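The Pink Bowl Problem

Wednesday, May 19, 2021

I own one bowl that holds no food. It came from a homewares shop in Losley that has since turned into a place selling phone cases, and I paid more for it than I have ever paid for anything I eat out of. The woman at the register called the color "dusk." I call it pink, or on generous days a sort of lilac, depending on which end of the room I'm standing in and how recently the bill arrived.

The idea was fruit. I had a picture in my head of lemons. In that picture I was also wearing linen and had opinions about olive oil. What happened is that the bowl went on the low shelf inside the front door for "a minute" while I cleared a space in the kitchen, and the kitchen space was promptly taken by a bread maker, and that was 2 years ago.

A bowl by a front door is not a decoration. It is an invitation. First the keys went in, which I allowed. Then a padlock with no key, and then, over one wet weekend, the instructions for the bread maker, a bicycle bell and a tape measure. By Christmas I was digging in it up to the wrist. I once found a parking receipt from Zurkcombe in there, a town I had visited exactly once, in a car I had already sold.

So this month I made a rule. Everything out, wash the thing, dry it, and nothing goes back in that I can't defend out loud. I read somewhere that you should hold each object and ask it a question. I asked the padlock what it was doing here and we both let the matter drop. It's in a drawer now.

Washing it was the nice part. I had honestly forgotten it was shiny. For two years I'd been looking at the top layer of junk, and under all that was this smooth, rosy inside that picks up every lamp in the place and hands it back to you blurry. I stood there tilting my head at it like a budgie. I thought about lemons again. I even wrote "lemons" on the list.

Then I went to put my shoes away, and when I came back to the shelf I had, with no memory of doing it, started over. 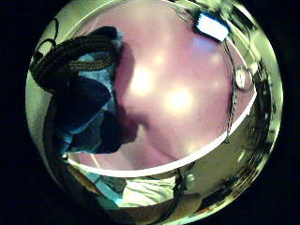 Dark blue cloth, braided strap, one formerly tidy pink thing. The strap is fraying and so am I.

The strap needs some introduction. It's the handle from a beach bag I bought on the ferry dock at Midtbø, back when I went places. The bag itself gave up long ago (zipper, then lining, then will to live), but the strap was obviously the good bit, so I cut it off and kept it. For what? I have asked myself this a lot. I don't sew. I don't own a dog small enough to be walked on it, or any other size of dog. It has loose threads coming off one end, and every time I pick it up to throw it out I think, well, that's a perfectly sound strap, and put it down again within arm's reach of wherever I was standing.

The cloth at least has a job. It's the one I use for dusting, and my theory is that it went down there because I was dusting. That's what makes it so hard to get anywhere with this kind of tidying. The stuff you tidy with is also stuff. I've lost whole afternoons putting away the things I got out to put things away.

I did briefly consider a system. Flilotus make a set of 6 stacking trays for exactly this purpose, in gray, with little labels, and they had an offer on. I got as far as the checkout page before I noticed that I was about to buy six new places to keep a strap. Closed the tab. Opened it again later to see if the offer was still on. Closed it again.

Where things stand as of tonight:

Keys are on a hook. The hook is holding, though I put it in with the wrong screw and I'd rather you didn't lean on that bit of wall.

The tape measure is in the toolbox, where I won't think to look for it.

The parking receipt is gone. I felt nothing.

The cloth is in the wash with the dish towels, and will come back to the cupboard under the sink if I have anything to say about it.

The strap is on the arm of the sofa. It's being considered.

The lemons were the next thing. I went to the store for them this evening and they only had limes, and those were in a net bag that said they'd been grown to be juicy, which I would hope so. I bought them anyway. They look a bit mean in there, all huddled at the bottom, but green on pink is better than you'd think, and I've moved the bowl to the kitchen table so I can't drop anything in it on my way through the door.

The bread maker is on the shelf by the front door now. There's already a glove on it.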